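2022年9月4日(日) 文=エイリニ・クルクラス

ビリヤードの招待大会「ロニコ・オープン」は準決勝を行い、ジュイリン・マンが最終フレームにもつれた接戦を4-3で制して決勝に進んだ。3-1とリードしながら追いつかれての勝利で、内容は決して褒められたものではない。第5、第6フレームでは易しい球を続けて外した。本人は「計算どおり」と語ったが、そう見た観客がどれだけいたか。

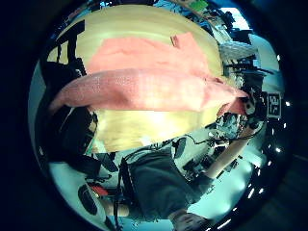 木のテーブルに広げられたサーモンピンクの布。

主催者発表の入場者は1,117人。ただ、後方の席には終始空きが目立ち、この数字が実際の来場者なのか配布した券の枚数なのか、問い合わせに明確な回答はなかった。

大会は今季からフレーム間の休憩を2分に短縮した。主催者は「試合の流れが良くなった」と胸を張るものの、この日の第1試合は予定より長引き、マンの試合開始も遅れた。効果を示す資料は公表されていない。

優勝者には12月にルロで開かれる招待戦の出場権が与えられるという。もっとも、その会場も賞金総額もまだ決まっていない。昨季も同様の予告があり、結局開催は見送られた。決勝は9フレーム制で争われる。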